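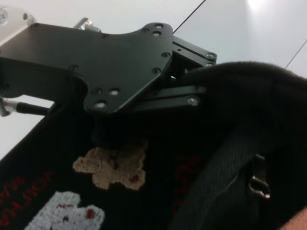
Wrist cam, gripper on the black item with the bear patches.

Gripper faults on dark knits, Wellport cell
Forum: Cell integration and safety

rmenon_ctl
Fault 124 (grip not confirmed) on the garment sorting cell, mostly on black fabric. Finger stalls, controller retries 3 times, then drops to protective stop. Force limit is 59 N. Started in August after we swapped the finger linkage. Light grey items run all shift without a fault.

tjoa_k
Check the pivot screw on the linkage. If it has backed out, the finger racks and the encoder reads short. Ours did the same at Trindenness.

rmenon_ctl
Pivot torqued and paint marked. No movement after 200 cycles.

Camacho N
I don't think it's mechanical. Grip confirm on the Gunawan controller uses the wrist camera as well as the encoder. Black on black, the lower finger disappears into the shadow and the vision check times out. You can't make out the finger end in your own picture.

tjoa_k
Disagree. A vision timeout logs as 131 on our cell. 124 is encoder only.

Camacho N
Depends on firmware. Older builds lump them together.

quintero_m
Whichever it is, there's a hand or arm at the bottom right of that picture. What mode was the cell in? Automatic retries should be off with anyone inside the guarding.

rmenon_ctl
Teach mode, reduced speed, enable switch held. Retries were still on, though. I've set them to zero and will log encoder counts and the vision flag separately tonight.

quintero_m
Put it in the incident log as well, please.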